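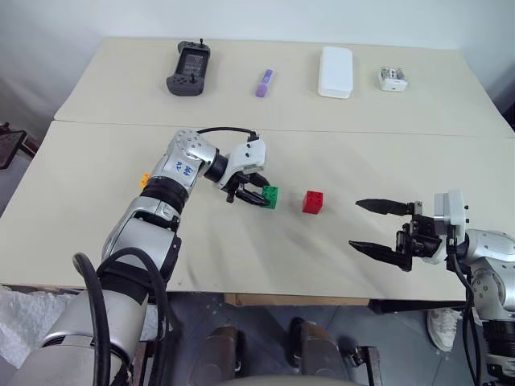
Sofia Henriques

A projector fed from a laptop will forgive a great deal. An LED wall will not. Its pixels are large, its brightness is high, and any error in timing or color arrives at the viewer's eye at full strength. Over the past year I have watched several live visual artists move from one to the other, and most of them had to rebuild patches that had served them well for years.

Remo Frei runs visuals for the touring group Dristanari. His set was built in Reltum, a node-based tool in which each effect is a small program that runs on the graphics card, and the whole show is a chain of them. On a projector the chain ran at 60 frames per second with an occasional dropped frame. On the wall at the Sutter hall in September, the same dropped frames showed up as a visible hitch in every slow horizontal pan.

The cause was a feedback loop. Feedback, in this sense, means that the output of one frame is stored in a buffer and mixed back into the next. It produces trails, smears and slow blooms, and it is cheap to build. It also ties the look of the picture to the frame rate. If the patch multiplies the old frame by 0.95 each time around, a trail that fades in one second at 60 frames will take two seconds at 30. When the rate wobbles between the two, the trail breathes.

Frei had set his decay by eye, on one machine, in a dark room. The repair was to stop treating decay as a fixed number. In the new version, the patch reads the time elapsed between the last two frames and raises the decay constant to a matching power. A long frame now fades the trail more, a short one less, and the length of the trail stays close to constant in seconds. The change took one extra node and an evening of retuning.

The second problem was bit depth. Frei's buffers held eight bits per channel, the default in Reltum. Repeated multiplication in an 8-bit buffer does not reach black. At some low value the result rounds back to where it started, and the trail stops fading and sits there as a faint gray ghost. Projectors tend to hide this in their own raised black level. The wall showed it clearly, and it built up over the length of a song. Moving the feedback buffers to 16-bit float removed the ghost at the cost of twice the memory for each one. There were nine buffers in the set. Four did not need the extra depth and were left alone.

Dorottya Antal, who writes effects for the Ullow collective, takes a stricter line. She keeps every buffer in her patches at 16 bits and works in linear light throughout, converting to display gamma once, in the last node before output. Additive blends behave properly in linear light: two overlapping glows sum the way two lamps would. Mixed in gamma space, the same glows clip early and their edges turn chalky. Her advice to anyone converting an old set is to do the color work first, as it changes how every other control feels.

Resolution is the part that surprises people. A wall may be eight meters wide and still have fewer pixels than a cheap monitor. Fine noise and thin lines, which look rich on a desk, turn into crawling dots when the wall's processor scales them down. Antal renders at the native pixel count of the wall and draws no line thinner than two pixels. Danish Kazmi, a technician at the Sutter, asks visiting artists for a test card at that exact size before load-in. By his count, five acts this season sent one.

Latency remains harder to deal with. The laptop adds a frame or two, the capture stage adds another, and the wall processor adds its own. For ambient material this hardly matters. For visuals triggered by a drummer it does, and Frei now takes his triggers straight from the drum pads instead of from the audio analysis, which needed a longer window to detect a hit. What delay is left he has learned to live with, though he still avoids hard white flashes on the snare.

The revised set has been running on the same laptop. Frei plans to rebuild the opening section next, where two of the old 8-bit buffers are still in use.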